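Home | Notes | Checklists | Downloads | Contact

Galine arm cell: software checks before a run, with my comments

Print this page | E-mail this page

14 April 2018

I went through the whole list again after moving us to the new Cultness planner build, so the comments are fresh. Tick, cross or "see note", same as always.

1. Stop button cuts motion from every program state. OK. Tried it mid-plan and mid-move, and I was quite pleased with how quickly it let go!

2. Speed cap loaded from the cell file. See note. The planner came up with its own default and ignored ours — restart it after editing the file and it behaves.

3. Keep-out zones match the real table. OK. The bin walls are in as solid boxes now (they weren't in February).

4. Wrist view live, and the stamp on each picture is fresh. OK.

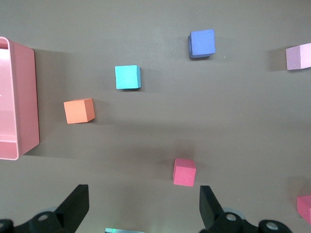 Wrist view at check 4, fingers open, pink block just ahead of them.

5. Detector labels. See note. Orange, turquoise and blue come out fine, but the two pinks and the pale lavender one are close enough in colour that I'd watch the scores. Anything only partly in view should be marked "no grasp".

6. Gripper state in software agrees with the fingers. OK, open in both.

7. Planner timeout set to 2000 ms. OK. Nearly 8 seconds was the old value, and far too long to stand there wondering.

8. Log replay. Cross. Drarnar stops at line 429 of the log and I haven't found out why. Please don't sign this one off until I've had another look.

Recent items
Cortés driver: update notes
Hand-eye calibration, part 2
Cultness planner: known faults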